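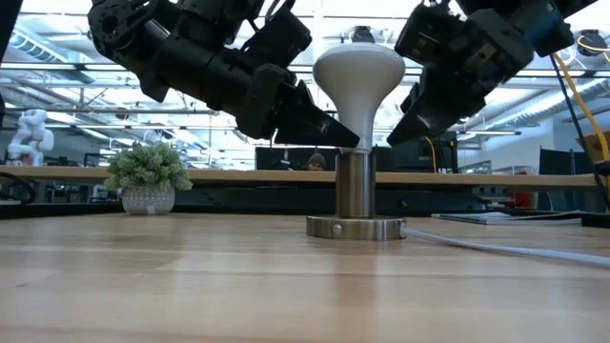 Can they do the chores yet? Short answer no, longer answer sort of, and the gap between those two has been most of my reading this month. Changing a bulb is the one everybody throws at me at parties. Fine, take it. Person on a stepladder, ten seconds, half of it spent looking for the stepladder. For a machine with two arms you want the stem held upright on a post at table height, a gripper coming in from either side of the white dome, good light overhead, and nothing else in reach that matters much. Your hall ceiling offers none of that. Mine has a glass shade with three little screws, one of them painted over by whoever had the place before.

So, news round-up. Bit rushed, parcels still to post.

Skuneck have put out their winter notes on laundry. Towels good. Tea towels good. Fitted sheets, they say "under review", and I laughed out loud because so are mine. Socks they don't mention at all. What I did like is that they list the dropped items separately from the badly folded ones. Most firms lump the two together and you can't tell if the thing is clumsy or just untidy. Very different problem if it's your crockery.

Clanness, the shelf people. Trial in a hardware shop, restocking overnight, 400 items a shift. Sounds a lot till you ask who opened the boxes. A person opened the boxes. Also turned the labels to the front in the morning. Still, the lifting was done, and the woman who runs the shop floor told me her back has noticed. I'd count that as a chore done, or two thirds of one.

Then Villalobos, dishwashers. Loading only, not unloading, and the plates have to be scraped first. They've got 2 kitchens on the go and want more in January. My money says the scraping is the hard bit and they know it. Wet rice, egg, that orange stuff that comes off a lasagne dish. If anyone has seen it cope with a lasagne dish please write in, I'd love to be wrong.

Jovita Galindo wrote back about my moan last time re wiping tables. She fits out small bakeries and says I'm being unfair, wiping is close to solved if the table is bare. Her words: "Bare tables are easy. Find me a bare table." Fair enough. She also says her customers ask for floor washing before anything else and couldn't care less about arms. Worth knowing. I'd assumed it would be ovens.

Clernura have gone quiet. Bin-emptying, remember, the one with the lids. Website still up, phone rings out. If you paid a deposit drop me a line and I'll put poeple in touch with each other.

Where that leaves the ordinary house: floors yes, grass yes, everything above knee height no, or not at a price I'd pay. Small shops are nearer because the same job comes round every night and someone can move the furniture to suit. Two readers asked if they should hold off buying a dishwasher. No! Buy the dishwasher.

Next issue is mostly letters. Send them early pls, and tell me if I can use your name. Corrections as well, I had the wrong price on the window cleaner in the last one, sorry, it's per pane not per window.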